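Aprendizaje por imitación en manipulación - Tema 14
Apuntes de clase. Profesora: Itziar Llorente
Versión del 1/12/20 (sustituye a la de septiembre, que tenía la fórmula de la pérdida mal y de la que solo se quejó una persona)

14.1 De dónde salen las demostraciones

En el tema anterior dejamos al robot teleoperado doblando una toalla en cuatro minutos. El método funciona, pero el operador acaba con dolor de hombro y el conjunto de datos acaba teniendo una sola toalla. La alternativa que vemos hoy consiste en prescindir del brazo durante la recogida: una persona lleva la pinza en la mano, con la cámara montada encima, y hace la tarea en su casa. Después se reconstruye la trayectoria de la pinza a partir del vídeo y se entrena la política con pares de observación y acción.

El trabajo que seguimos es el de Palumbo y Groen sobre prendas de vestir, conocido por el nombre de su conjunto de datos, Hilell. Son 932 demostraciones de agarrar, levantar y extender ropa sobre superficies domésticas. Los autores llaman a la ropa «objeto deformable de alta dimensión», expresión que recomiendo emplear la próxima vez que alguien pregunte por qué está sin doblar.
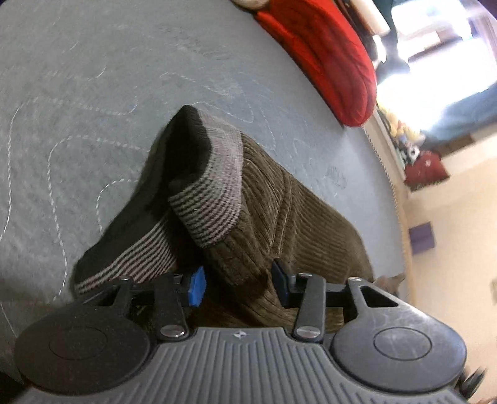

La dificultad de la tela es que no tiene pose. Una taza se describe con seis números; una manga arrugada, con los que uno tenga paciencia de escribir. Por eso la política no estima el estado de la prenda: recibe la imagen y predice directamente una secuencia de movimientos relativos de la pinza, más la apertura de los dedos. Que sean relativos importa mucho. Si las acciones se expresan en el sistema de referencia de la habitación, la red aprende dónde estaba la cama de Groen.

14.2 Resultados

Evaluación en un brazo Bultach, con prendas ausentes del entrenamiento y 20 intentos por condición:

Acciones relativas: 14 éxitos de 20.
Acciones absolutas: 3 de 20, y los tres con la misma camiseta.

El artículo dedica página y media a la primera cifra y una nota al pie a la segunda. Léanse la nota al pie.

14.3 Reservas

El gran angular de la muñeca da contexto, pero curva las rectas hacia los bordes. Los autores no rectifican la imagen y confían en que la red se apañe. Océane Landry repitió el experimento rectificando y perdió campo de visión justo donde entran los dedos - conviene pensar por qué eso pesa más que tener los bordes derechos.

Tampoco hay sensor de fuerza. Si la pinza coge dos capas en vez de una, la política se entera cuando ya ha levantado las dos, o no se entera.

Para la próxima sesión: leer las secciones 3 y 4 del artículo y traer por escrito una propuesta para detectar el agarre de doble capa solo con imagen. «Más datos» no se acepta como propuesta. Las dudas sobre la práctica con el simulador Skallier, a Jozef Hermans, que contesta antes que yo.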